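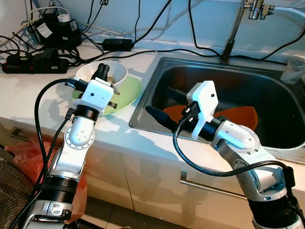 The people who wash up after us

When I came to this country I had a diploma in accounting and my English was good enough for reading, but too slow for the telephone. So my first job was washing dishes. I did it for nearly 21 months in a restaurant called Jasar, on the main street of Susden, and I want to write about what we pay for this work and how we speak about it.

Last December the owners of several restaurants in our town said in the local paper that they cannot find kitchen hands. They said young people do not want to work any more. I read this with some surprise. In the same paper there was an advertisement for a kitchen hand, split shifts, four hours at lunch and four hours at night, with the time between them unpaid. A person who lives outside the town cannot go home in those hours. I used to spend them in the library, and when the library was closed I sat in the bus shelter.

A split shift is a cost. It is the cost of a restaurant being busy two times a day and quiet in the middle. Somebody has to carry this cost, and at the moment it is carried by the worker who earns the least. I do not say the owners are bad people. Mine was fair with me and always paid on the right day. But when he counted what I cost him, he counted eight hours, and when I counted what the job cost me, I counted thirteen.

My second kitchen was at Gajdoš, a bakery with a lunch room, where the shift was one piece from six in the morning. The pay by the hour was a little lower. I stayed there longer and so did everyone else. In my first kitchen I learned the names of new people every few weeks and then I stopped learning them, of which I am a little ashamed.

There is a habit in English of calling this work unskilled. I understand the word is used in tables and forms, and it must mean something there. In the kitchen it means very little. In my first week I stacked the plates by size, as I would do at home, and the whole line of waiters stopped behind me. Plates must be scraped before they are stacked, cutlery goes to soak before anything else, and glasses never go near the pots. When the cook calls for the small pan, you must already be washing the small pan. It took me two months to be quick and perhaps half a year to be good. My diploma took three years, but I have forgotten more of it.

I am now a bookkeeper, and I have done the books for two cafés, so I know also the other side. The margins are thin. One of these cafés paid $412 in one month only to repair a dishwasher, and that was a month when it rained and the tables outside were not used. I know that an owner who reads my essay will say, where is the money to come from? It is a proper question and I will try to answer it properly.

Part of the money is already being spent. When a kitchen hand leaves, the owner pays for the advertisement, for the hours of training, for the plates that are broken by a new person, and for the cook who stays late to finish the pots. I once added these things for a client and the sum was $838 for one person leaving. She lost several people in that year. A paid hour in the middle of each split shift would have cost her $287 a month. I cannot promise that it would have kept them all. But she had never put the two numbers on the same page, and I think few owners have.

The other part must come from us, the customers. We have become used to a lunch that costs too little. I include myself, I look at the right side of the menu first. If the soup is fifty cents dearer, I will grumble and then I will order the soup.

I have heard the argument that these are jobs for beginners, and that a low wage is a push to move upward. For me it was so, and I am grateful. But beside me at the sink stood a woman of fifty-eight who had washed dishes for most of her working life. She was not on her way to somewhere. She had rent to pay, the same as the cook, and her knees were worse than his. A wage for beginners was paid to her as well.

The council in Susden is now asking for comments on its plan for the main street. It speaks about lighting, parking and the colour of the awnings. I have written to ask if the late bus, which leaves at ten past ten, could leave at half past eleven, when the kitchens are clean. It is a small request. For a year and a half I walked home along Pulico Road in the dark because of that bus, and there is still no footpath after the bridge.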